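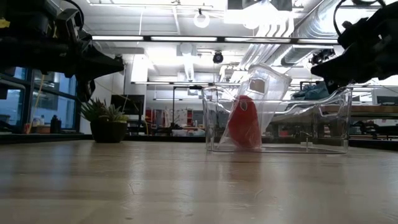 3. What I did with the two arms

By the time I got to the cloth task, the rest of the Prundcombe robotics class had mostly moved on to rigid things: blocks, lids, a stack of cups. I stuck with cloth because I'd already told everybody I would, and because the Brevano challenge at the end of the year has a soft-item round that our class had always skipped. The goal I wrote down in May was small. Get a piece of cloth up off the table with one arm, bring it to the other arm, and finish with it held by whichever gripper was supposed to have it. Bags and bins came into it later (Section 3.3), and I'll admit I was a bit too excited about that part!

3.1 Driving the arms

All the demonstrations were done by me, by hand, through the class teleoperation program, which we call Grorker. I move, the arms copy. Each run gets saved with the joint positions and the camera views, and then a second tool, Tang, chops the run into pieces and lets me mark where a grasp starts and where it ends. I did the marking myself too, on a laptop, over a lot of evenings, and my idea of when a grasp "starts" drifted as I went. I went back and redid the first batch once I noticed. The labels from before the redo aren't used anywhere in this paper.

I spent 2 sessions just learning to pinch. A block tells you right away if you've missed it. Cloth sort of lets you think you've got it - you close, you lift, and a corner slides out while you're looking at the other side. What worked best for me was going down into the middle of the bunch and leaving the loose ends alone. Going for an edge looked neater on the screen and lost me far more runs.

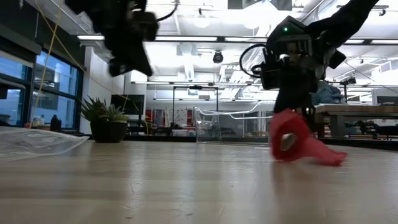

Figure 1. A cloth grasp with the right arm. The fingertip goes into the middle of the bunched fabric while the left arm stays up over the table.

The other thing I had to learn was what to do with the arm I wasn't thinking about. Early on I'd park one arm low and forget it, and then I'd swing the busy one straight at it. So I made a house rule for my own runs: the free arm goes up and clear before the working gripper closes. It's a boring rule, and it does leak into the data. The trained policy lifts its free arm even when there's plenty of room, and I think it got that straight from me.

3.2 What got kept

After the redo I had 3549 labeled grasp segments. I threw out any segment where I'd let go by accident, where a cable had snagged, or where I'd paused long enough to go look something up (this happened more than I'd like). That left 2404 for training. I held back 10 full runs for testing and didn't look at them until the model was done, apart from checking that the files opened.

I kept the clumsy ones. If I missed on the first try and got it on the second, both tries stayed in, as long as the run finished properly. My thinking was that a policy that has only ever seen clean grasps won't know what to do after a bad one, and I never had time to test the opposite, so please take that as a hunch.

Lighting I left alone. There are windows beside the setup and long lights overhead, and the tabletop picks up a shine that changes with the view. I was tempted to cover the table with something dull. In the end I figured the challenge room won't be covered for me either, and I left the wood bare.

3.3 Handovers

For handovers the two grippers have to come together near the middle of the table, which both arms can reach comfortably from their rails. I wait for the receiving side to close, hold still for a beat, and then open the giving side. Skipping the beat was my most common mistake. I also moved the clear bin and the bags to different spots between batches, partly so the model wouldn't learn one fixed layout and partly because see-through plastic is just plain hard to pick out on a camera, and I wanted to know how hard.
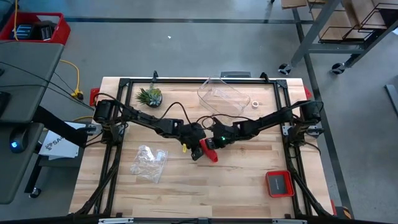
3.4 Splitting the runs for training

Tang can split by segment or by whole run. I split by run, so pieces of one demonstration never ended up on both sides. My first version, dated June 8, 2022, was split by segment and gave me scores that were much too cheerful, and I've left it out of the results tables. Everything in Section 4 comes from the second version, trained from scratch with the same settings and the same cloth.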